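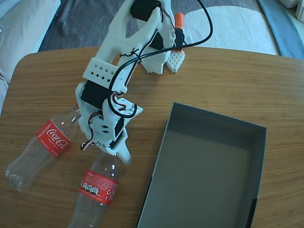
Coke empties on the table, with the open box over on the right.

I bought the Felero open box to catch our recycling before it takes over the table, and after 7 weeks I have opinions! First off, it's cardboard. Dark outside, a muted gray on the bottom, no lid, no handles. I kind of love how plain it is (my last bin was bright yellow and I hated looking at it).

It's shallow, though, so don't expect to toss things in from across the room. Small soda bottles fit fine lying down, and so do jar lids, batteries, and all the mail I'm pretending not to see. The big bottles are another story. Mine end up resting on the rim with the neck sticking out, and if I squash them first they roll back out half the time anyway. My neighbor Vimala Varghese has the deeper Mayrhofer one and I'm a little jealous, but hers eats up so much more of the table.

One corner went soft in January after a leaky juice carton, so rinse and drain first. I taped it and it's been okay. I'd give it 3 stars out of five, maybe a bit more if you mostly drink from the little bottles.
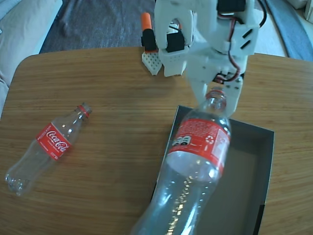 Do you have to take the labels off before recycling?
Depends on your town. Ours takes bottles with the labels on, so I leave them.

Last updated May 3, 2020
Contact | © Cuddale Home Reviews | Back to top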